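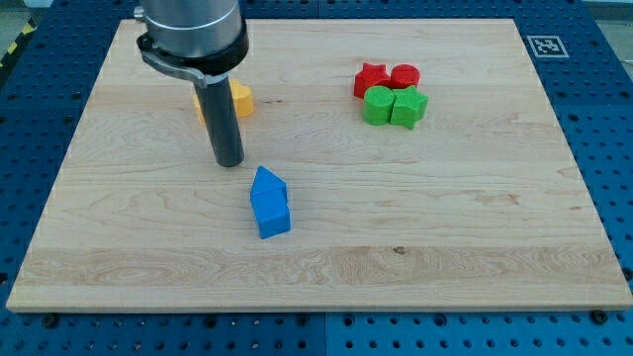
Pusher over the maple board during collection. Red and green are grouped, the prism is up on the cube, yellow is next to the rod.

Second post on the block pushing data. The first one covered the mount and the calibration, and I won't repeat that. This one is about how the episodes get recorded and labeled, which took longer to settle than the hardware did.

The end tool is a plain rod with a flat tip. It can push and it can drag a little if you come at a block from the far side, and that is the full vocabulary. I had a two-finger tool on the arm until December and took it off. With fingers, every operator solved the same instruction a different way, and the model averaged the solutions into something that closed on air. With a rod there are fewer ways to disagree.

An episode starts when the operator presses the pedal and ends when they press it again. In between we log the tip position, the commanded velocity and the camera stream. The language goes on afterward. Lejla Popescu and I went back and forth on this. Her first version had the instruction read out loud before each episode, so the operator was trying to do a stated thing. It gave clean labels and bad motion. People hesitated, overshot, looked at the sheet, looked back. When we let them push freely for 90 seconds at a time and cut the recording up later, the motion got smoother and the variety went up. The price is that somebody has to sit and write the sentences.

The labeling rules, as they stand:

Name blocks by color and shape when both are needed to tell them apart, and by color alone when that is enough. "The yellow block" is fine. "The green block" is not, when there is a green star and a green cylinder on the board.

Describe the change, from the first image of the segment to the last. If the star moved left and also rotated, write about the move.

Relative positions are from the camera's side of the board. Krum Berisha labeled a whole batch from the arm's side, so every left was a right. I fixed it with a script, then found he had switched halfway through, so I fixed half of it back.

Stacks are named as stacks. The rod can't make one, so any stack is placed by hand before the pedal goes down and the placement is not part of the episode. A prism on a cube is "the blue stack" as long as the prism stays on. If it slides off during the segment, cut there and start a new one.

Do not write "slightly." We had eleven spellings of it and no agreement on how far it was.

The count so far is 202 episodes that pass review. Review means one person who did not record the episode watches it at double speed and checks each sentence against the segment. Ankica Georgiev does most of it and rejects more than I would. I compared her rejects with mine on a shared batch and hers were right in every case where we differed, apart from one with a glare problem.

Reset policy turned out to matter more than I expected. At first we put the blocks back in a fixed layout after each episode. The model learned the layout. It would start moving toward where the red star usually was before it had any reason to. Now we don't reset. The next episode begins from wherever the last one ended, and we step in only if a block is off the board or jammed somewhere the rod can't reach. Every 3 episodes the operator also rearranges one group by hand, to keep everything from drifting toward the near edge, where most pushes finish.

Tight clusters are the weak spot. When the blocks touch, pushing one moves its neighbor, and the label has to pick which one the segment is about. We tried allowing two sentences per segment and dropped it; the second sentence was nearly always noise. At the moment a cluster counts as separated when you could pass the rod between the pieces, and until then the only instruction we accept is some form of "pull them apart."

The storage side is dull. Files go to the Adbridge share overnight, one folder per operator. Tip positions are in board coordinates, millimeters, origin at the near left corner. The older files use the arm's base as origin and have no flag saying so. If you have a copy from before the change, delete it and pull again.

Still open: whether to randomize the starting height of the rod, and what to do with segments where the rod only travels and touches nothing. I am keeping those in a separate folder for now.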